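The Color of Plastic Produce
Why a play eggplant holds its purple longer than its red neighbors hold their red

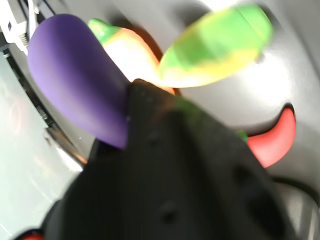 Toy vegetables, with a purple eggplant among them.

Pigment is a small part of a toy vegetable by weight and a large part of its cost. At the Minden plant of Zadbridge, a contract molder, color arrives as masterbatch: pellets of resin already loaded with pigment, which the machine blends into natural resin at the throat of the screw. The usual dose is two percent. Drop below that and thin walls turn translucent at the stem, where the part cools first.

Purple is awkward. A single violet pigment with good light stability is expensive, so many molders mix a blue and a red. The two do not age at the same rate. The red component tends to go first, and a part left on a sunny windowsill drifts toward gray-blue.

Trinidad Peñalver runs the color lab at Minden. Her test cabinet exposes molded chips to filtered xenon light for 2000 hours, with readings taken at fixed intervals. Of the 73 formulas in the last round, 43 stayed within the plant's limit for color shift. Most of the failures were reds and mixed purples.

"Buyers look at the chip on day one," Peñalver says. "I would like them to look at it in January, after a summer by the window."

Surface finish matters as well. A matte tool texture scatters light and hides small scratches, but it also lifts the apparent lightness of a dark color. Orhun Kocabaş, who cuts textures for the molds, asks for the color standard before he starts. A gloss chip and a matte part from the same batch can read as two different shades, and the lab has rejected good material on that basis.

The plant now keeps a textured standard for each active color -- 301 of them, in closed drawers, away from the windows. Standards are replaced when the instrument reading moves, whether or not the change is visible to the eye.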